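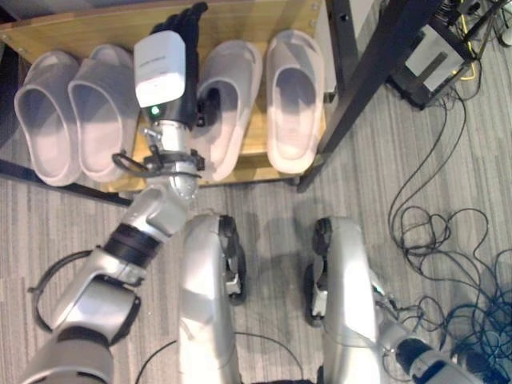
Kyu-ri Shin wrote to me that a gossip site should never run a poll on a rumor at all, and I want to start my talk with her remark.

Slide 4. The rumor was that the singer of Sasalen had left the band. The fan page asked its readers: do you believe it? 1781 people answered. Wait for the hands here.

The band denied it the same evening – the denial got 1000 views, the poll many more. Read both numbers slowly.

Then give the word to Agathe Fleury for the part on corrections.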